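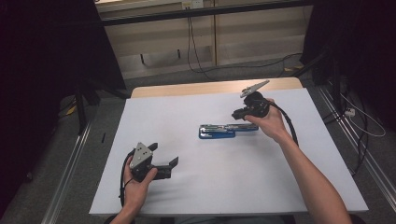
Photo: Clilix / open house, Fuvinton

The stapler keeps getting away from me. I have a gripper in each hand, one black finger and one silver where my own fingers ought to be, and every time I close in on the thing it slides a little further across the white tabletop. Behind me a line of people is waiting for a turn, and a boy who can't be older than ten is giving his mother a very frank account of what I'm doing wrong.

"Stop looking at your hands," says Rok Papadopoulos. "Look at the stapler."

I look at the stapler. I come down on it from above with the right gripper, squeeze, and up it goes! I'm a little embarrassed by how pleased I am.

Clilix opened its workshop in Fuvinton to the public for one afternoon in February, from 2 until it got dark, and I went along expecting the usual: a robot arm waving behind glass, a video on a loop, a bowl of candy. What I got was an afternoon of doing the work myself. The company teaches robots to handle ordinary objects, and it does this by having people handle those objects first, using grippers much like the ones a robot would carry. The grippers record where they go and what they see. Later a computer studies all of it and tries to learn the motion.

Papadopoulos runs the recording sessions. He used to repair accordions, and he talks about hands the way some people talk about wine. A good recording, he told us, has no showing off in it. You reach, you hold, you move the thing, you let go. If you fumble, you carry on and fix the fumble, and that goes into the pile too, because a robot is going to fumble plenty and had better see how somebody gets out of it.

The pile is big. For the stapler alone the team wants roughly 300 recordings before they'll try it on a robot, and they want them from as many different people as they can get. Left-handers are especially welcome. Iolanda Siqueira, who plans the tasks, had a sheet taped up by the door with the afternoon's list, and I copied some of it into my notebook: turn the stapler around, pass it from one gripper to the other, stand it on its end, open it and close it again. That last one had a star next to it.

"The star means I lost an argument," Siqueira said. She thinks opening a stapler is too hard for now. Her colleague Reinaldo Conceição thinks hard tasks are where you find out what's wrong with your grippers, and he had talked her into leaving it in. They went back and forth about it in front of us, quite happily, for long enough that a second line formed at the coffee table.

I ended up on Conceição's side, mostly from having tried it. A stapler is a wonderful object to be bad at. It has a hinge, so it changes shape while you hold it. The top is one kind of slippery and the base is another. Pick it up by the wrong part and it swings open like a mouth. My own hands have known all this since grade school and never mentioned it to me. 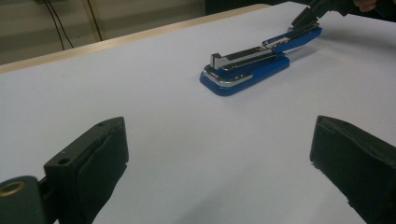

What helps, I learned, is to give each hand its own job. One gripper keeps hold near the hinge while the other waits until it has a clear way in. Beginners send both in together and the fingers bump. Valdir Vasconcelos, a retired bus mechanic who had driven over from Skirkodbridge, worked this out on his first try. He stood there with his glasses pushed up on his forehead, turned the stapler end for end, set it down, and asked whether they had anything heavier.

They did, and he stayed at the table for 45 minutes. Papadopoulos let him go on and on, and by the end a small crowd was following every move. I don't think I've ever heard people clap for office supplies before.

Later in the afternoon came the part with the robot. It was in the next room, two arms on a steel frame, and it had been trained on an earlier task, picking up a roll of tape and hanging it on a peg. It ran the task 16 times while I was there. Most of those went well. On one it let go too soon and the tape rolled away under a bench, and the arm went through the rest of the motion anyway, hanging nothing on the peg with great care. The whole room groaned in sympathy.

Pantelis Vlachopoulos, the engineer at the controls, seemed to enjoy that one more than the good ones. He pulled up the gripper's view on his screen and showed us the moment when the roll had turned just enough to hide its own edge. "So it thinks it's done," he said. "You'd think so too, from there." He was right. Seen from down between the fingers, everything is enormous and half of it is blocked, and you start to wonder how anything gets picked up at all.

I asked him when there would be a robot that could staple my papers. He laughed and said they'd be glad to have one that could reliably hand me the stapler by summer. They're also going to try different padding on the gripper fingers, made by a small shop called Lopes, and if that works the list by the door may get a pair of scissors added to it.

Before leaving I got back in line for another turn. The boy was ahead of me. He passed the stapler cleanly from left to right, put it down, and asked Papadopoulos if he could do it again with his eyes closed.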